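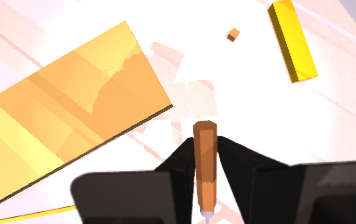
A simulated gripper with the handle of a screwdriver-like tool between its fingers. The colours are the computer's idea.

Robot learns to pick up tools by practising in a world with terrible taste

9/7/19
By the technology desk

A robot arm in a laboratory at Kusham has been taught to pick up hand tools by sending a software copy of it to work in a place where benches glow, shadows land where they like and the furnishings are chosen by a random number generator. Researchers at the Kusham robotics group say the arm can then be switched on in a real workshop, shown a real bench and left to get on with it. Mostly, it does.

The method is called Palma, a name the group's paper does not explain. It was developed with Cengate, a firm that makes handling equipment for repair depots and would very much like its machines to pass a fitter the right tool without taking the rest of the bench along for the ride.

Training a robot arm entirely in simulation is an old idea with a well-known snag. A computer can drop, grab and drop again all night without wearing out a motor or needing someone to come in and fish a spanner from behind the radiator. The trouble starts when the robot meets the real thing. A machine that has only ever seen a tidy digital bench tends to be thrown by a scratch, a patch of sun or a handle that someone has wrapped in tape.

One answer is to make the simulated bench look as much like the real one as possible, with careful copies of every surface. That takes a lot of time and a patient artist, and it has to be done again when the bench is moved nearer the window. The other is to give up on realism and vary everything, on the theory that a robot which has seen enough odd benches will take yours for one more. Palma belongs to the second camp, with some extra rules about what is allowed to be odd.

In the Palma simulator, colours and surface patterns are reshuffled every time a new practice attempt begins. So are the lights, which may be so strong that most of the work surface bleaches out. Boards, blocks and small cubes are scattered about as distractions. The tool to be picked up can be any colour the program fancies, and its handle may change shade partway down for no reason a toolmaker would recognise.

What does not change is the shape of the tool. Earlier attempts by the same group altered shapes as well, stretching and squashing them to add variety. The robot became very good at handling stretched and squashed tools, for which there is little demand. The new version keeps the geometry honest and lets everything else run wild, so the only thing worth paying attention to is the form of the object and where the fingers are in relation to it.

The simulated camera moves about too. Its position is nudged before each attempt, so that the gripper may take up a good part of the view or lean in from an unhelpful angle. According to the paper, this turned out to matter more than the paintwork. Robots trained with a perfectly placed camera did well until somebody tightened the bracket on the real one, which shifted it slightly, and the whole skill went out of the window. The authors describe this as "an instructive afternoon".

There is also a rule about neighbours. Distracting objects can sit close to the tool, and some are given nearly the same colour as its handle. A robot that has decided to go for the nearest orange thing is therefore going to be disappointed a good deal, and is expected to learn from it. The paper reports that early in training the arm made repeated and confident efforts to lift a flat board by its middle.

Practice ran for four days on a cluster of computers lent by Cengate. At the end of it the finished controller was copied to the arm in Kusham with no further tuning, a point the authors make three times in case the reader had missed it.

The real trials were less colourful. The arm was given seven kinds of tool and made 1,050 attempts to pick one up from a cluttered bench, hold it upright and put it in a rack. It failed in 243 of them. That leaves it successful in a little over three quarters of cases, which will not worry anyone who picks up screwdrivers for a living, but compares well with the same arm trained on a plain simulated bench. That version managed fewer than half, and developed a habit of stopping above the tool as if waiting to be introduced.

The failures have been sorted into types, and they make better reading than the successes. The largest group came from tools that were grasped well enough but turned in the fingers on the way up, arriving at the rack at an angle the rack would not accept. Next came the attempts in which one finger landed on top of the handle and pushed it flat. A smaller group is listed as "collected neighbour", meaning that the arm came up with the tool and something else as well. In a handful of cases it came up with only the something else, and racked it.

Shiny tools remained awkward. A polished shaft picks up reflections from whatever is around it, and although the simulator does put reflections on things, they are rather simple ones. The group found that the arm did best when it could take hold of the handle from either side and leave the metal alone. It did worst with small pliers, which have a talent for opening at the wrong moment.

Weight is the other weak spot. Palma varies how heavy a tool is during practice, but treats the weight as spread neatly through it. Real tools are often heavy at one end. The arm knows nothing of this until it lifts, and by then the tool has opinions of its own. The researchers say a sense of touch in the fingertips would help, and that they have one on order.

Cengate has already tried the method away from Kusham. A second arm, with a different gripper, was set up in August last year at the firm's depot in Brarnar, where the benches are older, the light is worse and people walk past. The paper gives no success rate for Brarnar, saying that conditions there were "not controlled", a phrase that anyone who has worked in a depot will be able to fill in. It does say that the arm had to be retrained for the new gripper, and that the retraining was done in the simulator without anybody having to measure the building.

This is the part that interests the firm. Setting up a robot for a new site normally means somebody spending a good while on the spot, teaching it what the place looks like. If the machine has been brought up to expect anything, that visit gets shorter. Cengate says it hopes to offer the method to existing customers as an update, though it would not say when or what it might cost.

The group is careful about the wider claims. Every trial used tools lying on a flat surface, well within reach, and never in a drawer. The arm was told which tool to fetch; it did not work this out from what the fitter was doing. Handing a tool to a person was left out completely, the safety paperwork having proved longer than the paper. And the bench was cluttered by the researchers themselves, who admit that they may be neater than average.

Other open questions are more basic. It is hard to say how much strangeness is enough. The team ran a version with the colours turned down to something an estate agent might call neutral, and it did noticeably worse. They also ran one with everything turned up as far as it would go, and that took longer to learn and ended up no better. The setting used in the final tests lies between the two and was found by trying several. The authors would like a proper way of choosing it and say so plainly.

They would also like a cheaper one. Much of the computing time went on drawing benches that added little, and the group is now looking at a version in which the simulator keeps track of which odd arrangements cause the most fumbling and serves up more of those. An early trial has been run, and the arm is said to be seeing a great many small pliers.

The simulator settings and the list of failures have been released along with the paper. The tool models have been held back for the moment, as some of them belong to Cengate.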